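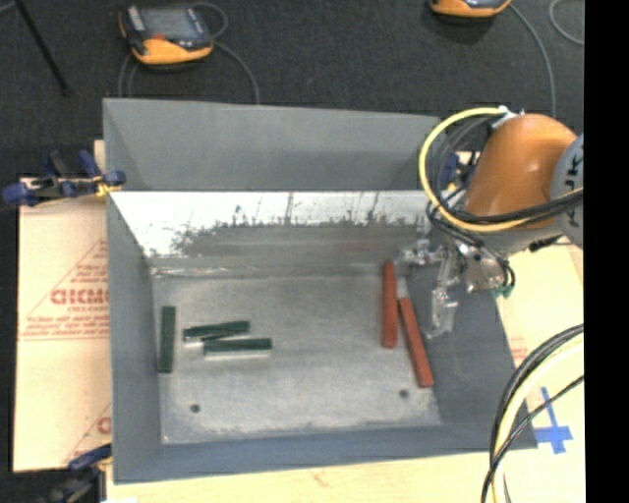
Clavow vs Skorel fingers for bin picking

Posted Jan 7, 2021

binrat_joe
Trying to pick one gripper for long skinny parts in a metal bin. Got a Clavow parallel on loan, plus a set of Skorel soft fingers. Same arm, same camera overhead. Green blocks and the long red bars, nothing fancy.

So far: Clavow fine on anything in the open. Parts near the wall, bad. Fingers are too fat to get down between part and wall. Skorels squeeze in ok but the long bars twist when you lift off center.

Anyone run both?

Cleiton Sales
Ran both, kept the Clavow. Grind the fingertips down. We took 2 mm off the outside face and wall picks went from hopeless to decent. Soft fingers on long bars is asking for it.

mfd_pete
Disagree. Soft is fine if you grab at the middle. Sounds like your grasp planner is picking an end. What are you using for the pose?

binrat_joe
Conero controller, stock planner. Depth is noisy on the shiny floor tho, might be getting bad centers.

mfd_pete
There you go. Fix the camera first. Bare scratched metal is awful for depth, paint the inside matte or drop a mat in it.

Cleiton Sales
Customer bins are not going to be painted Pete. Test on what you'll get.

chala_user9
Did 80 picks per finger set on a Chala arm back in March, bars only. Rigid dropped 9, soft dropped 30. Most of the soft drops were on the swing, not the lift — so slow your accel down before you blame the fingers. Also strap your cables, a fat loop over the bin will snag sooner or latter.

binrat_joe
Ok thats useful. Will cut accel and rerun the bars. Not grinding loaner fingers, sorry Cleiton

Cleiton Sales
Print some then. Nylon, takes an evening.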